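Ashraful Munshi has been sorting toys for longer than some of the children who play with them have been alive, and he still gets cross about lids. "Cups without lids, lids without cups," he says, putting the kettle on. "I could write you a book!"

We met at the Rodum toy library in Vusbridge, where he looks after the small stuff (beakers, pots, stacking things, whatever comes back from the nurseries in a carrier bag). He started one wet February, meaning to stay a few weeks. That was ten years ago.

I asked whether he had a system. He laughed at me for quite a while.

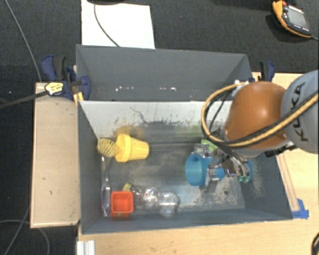 My own sorting at home begins and ends with tipping everything on the carpet, so I wanted to know why he's so fond of a plain bin. "You can see what you've got," he told me. "Colour first, shape after." I could follow that, with a blue cup on its side and a yellow one shaped like a flowerpot lying further over, easy to tell apart even for me. The grey bin has had a life, too, all scuffs and rubbed patches, with a smear of mustard yellow on one wall. Would he ever swap it for a new one? "What for? It's a bin."

He's less relaxed about cups that don't stack. Last year 74 came in from one playgroup and he tried every single one, sitting on an upturned crate with the radio going. "My wife rang to ask if I'd moved out."

Before I left he handed me a bag of odd beakers for my niece, then took one back out because he thought he knew where its lid was.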